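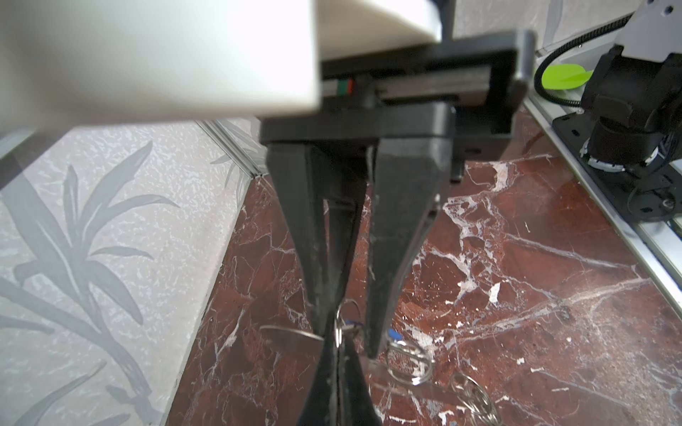
Birnura to charge for looking at the lake

Visitors to Birnura will pay to park at the Illine overlook starting in June, the town council decided this week, ending a long tradition of paying nothing and complaining about the gravel.

The overlook holds 100 cars when people park sensibly, a condition last met sometime before the lines wore off. On summer evenings the overflow runs down Lu Road as far as the bait shop, whose owners have put up a sign saying the bait shop lot is for bait.

Under the new plan, drivers will feed a meter at the entrance. The meter takes coins and cards. It does not take bills, which the council described as a cost-saving measure and which the bait shop, the nearest place to get change, described in other terms.

Residents can apply for a free sticker at town hall. The town has ordered 4,000 of them, a generous figure for a place where the last census turned up fewer people than that, dogs excluded. Stickers go on the lower left corner of the windshield. An earlier draft of the rules said lower right, and anyone who printed that draft is asked to throw it away.
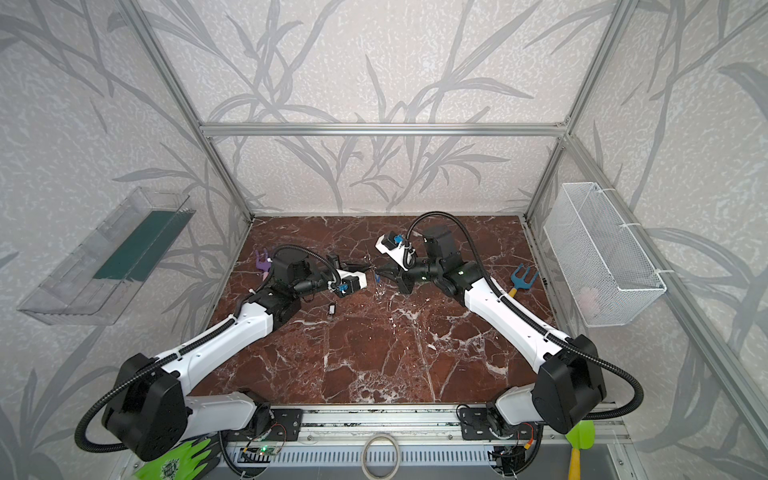 Money from the meter is meant to pay for new gravel, a second trash can and repairs to the railing, which has leaned toward the water for several years without committing itself. The council has also set aside part of the first season's take for a study of whether the meter is a good idea.

Not everyone is waiting for the study. The Culemel Paddling Club, which launches from the beach below the overlook, has asked whether a trailer counts as one vehicle or two. The council's answer was that it depends on the trailer. The club has asked for that in writing.

Parking will stay free before 8 a.m., when the lake is usually under fog and there is nothing to see. Sticker forms are at the front desk in town hall, next to the forms for disputing a parking ticket, which were also reprinted.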